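Tapsell River talk, Ukevstead library room
Speaker notes, Jun 12, 2024

Good evening. Thank Shayne Donnelly for opening the room. Say my name slowly, people always ask for it again.

Start with the smell. Everybody in Ukevstead knows it, and I do not need a slide for that. In March it came early and stayed for several weeks. The Tapsell is a small river, 68 kilometres from the spring to the weir, and most of what troubles it enters in the last part, after the Ulden ditch joins.

What enters: water from the fields, with fertiliser in it. Water from roads, with oil and fine rubber dust. And from time to time sewage, when the old pipe under Ida Street is too full and it overflows. (Pause. Let them talk a little, they will want to.)

Explain phosphate in simple words. It is food for plants. In a slow river it feeds algae first, and when the algae die, the bacteria which eat them use up the oxygen. Then the fish come to the surface. Do not say "eutrophication" more than once.
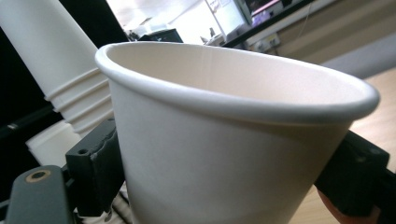 Is the river safe for children to paddle in?
After heavy rain, keep them out for two days at least, and on other days wash hands before eating. We test for phosphate and oxygen only, so I cannot promise anything about bacteria.

Next, the numbers. Our group has taken 318 samples since we began, at 4 places. The worst place is always below the Ulden ditch. The best is the old mill, and I would like to keep it so.

Now the reed bed. Mereana Hinds has drawn the plan, and she will answer the technical questions, please do not send them to me. The bed would be 280 metres long, on the left bank, and the ditch water would pass through it slowly before it reaches the river. Reeds take up part of the phosphate, and the mud settles between the stems. They must be cut and carried away, otherwise it all goes back into the water.

It will not help with the pipe. Say this clearly. The pipe is a matter for the water company and we have written to them twice.

Finish with the sign-up sheet by the door. Boots needed, size on the sheet please. Then questions, until the room closes.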